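Why Does Plastic Come in So Many Colors?
Materials for Young Readers, Unit 9
By Kelechi Babalola

Most plastic has very little color when it is first made. It comes out of the factory as small pellets, which can be clear or milky white. The color is added later.

The substance that gives the color is called a pigment. A pigment is a very fine powder that does not dissolve. Its grains spread through the plastic and stay there. A dye is different, as it dissolves the way sugar does in water.

Handling loose powder is messy. Many factories use colored pellets called masterbatch. These hold a lot of pigment packed into a little plastic. A worker may mix 2 pounds of masterbatch with 100 pounds of plain pellets. The mix is heated until it melts, stirred by a large screw, and pushed into a metal mold. When it cools, it is hard again.

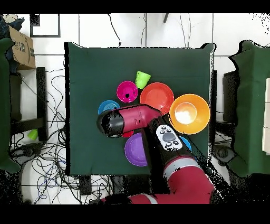

Plastic dishes in several colors, with a lime green cup.

The pigment goes all the way through. If you scratch a painted toy, you may see another color below the paint. If you scratch a dish made with masterbatch, you see the same color.

We see color when light bounces off an object. White light contains many colors. A blue pigment absorbs most of them and sends blue light back to your eyes.

Sunlight can slowly break down some pigments. This is called fading. A chair left outside every August may look paler than one kept in a closet.

Words to know
Pellet: a small piece of raw plastic.
Mold: a hollow form that gives melted plastic its shape.
Absorb: to take in.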